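Reducing Water Use in Student Housing: Project Report

Category: Student Projects / Environment
Reading time: 2 min

Submitted by Lempi Manninen and Martti Harju
Supervisor: Ilze Petrauskas

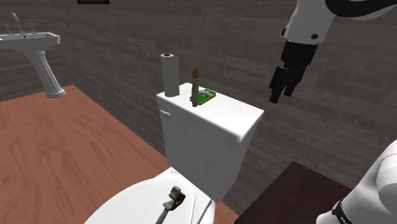 1. Purpose

The project examined how much drinking water is used for flushing in the Laryea residence and whether that amount could be lowered without major building work. The residence was selected after its water bills rose over two consecutive terms. The authors were given access to the billing records by the housing office.

2. Method

Meter readings were taken every morning during May. Residents were invited to complete a short survey on their daily habits, and 70 responses were received. A dye test for leaks was carried out in each shared bathroom. Food coloring was placed in the tank, and the bowl was checked for color after a waiting period.

3. Results

The main meter recorded 3296 gallons over the test period in the east wing. Readings taken at night, when little use was expected, showed a steady flow. The dye tests traced part of this flow to worn flappers. Survey responses indicated that most residents had noticed a running toilet at some point, but few had reported it. Several did not know where reports should be sent.

The west wing was excluded from the comparison. Its meter was replaced partway through the month, and the two sets of readings could not be matched.

4. Recommendations

Worn flappers should be replaced before the next term. A repair contact should be posted in every shared bathroom. The authors also suggest that night readings be repeated once the repairs are complete. A budget of 1000 dollars was proposed to the housing office for parts.

5. Acknowledgments

The authors thank Ulla Halonen for access to the meter room and Impi Nieminen for help with the survey.

This site uses cookies to improve your visit. Accept | Manage settings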